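# A Robot Arm and a Wooden Box

The shared workshop in Kerkstead has a kitchen, and for most of its life the kitchen was for making coffee. Since August it has been a robot cell. The members who use it call the project Vundness, after the street, and their goal is modest: a homemade arm setup that can put a counter in order.

They started with 208 practice runs on a plain bench. Of those, 158 ended with the right thing in the right place. Then they moved to the marble countertop, with the toaster oven, the tiled wall and all the clutter that comes with a kitchen, and had to do much of the tuning over.

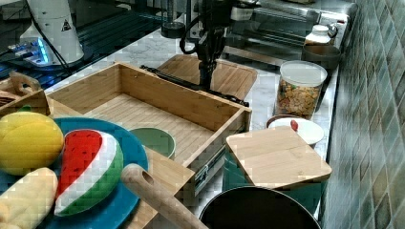
*Words by L. Turunen | Trerley Monthly | Sunday, May 12, 2024*

The open wooden box is the part everyone has an opinion on. A long black handle lying along its back rim sounds like an easy pick, but the gripper has two narrow fingers and has to come straight down. If it lands a little off, it pushes the handle into the box – and then a person has to reach in.

The food is plush where it can be. A toy lemon or a watermelon wedge can be squeezed too hard 200 times and go back on its blue plate. The rolling pin is less forgiving, and so are the cutting boards.

Cables took more time than the code. The group rerouted the one on the black arm 2 times before it stopped catching at full reach, and the loop it has now is longer than they wanted. They plan to shorten it after the next round of runs, which will use the same box with the handle turned the other way.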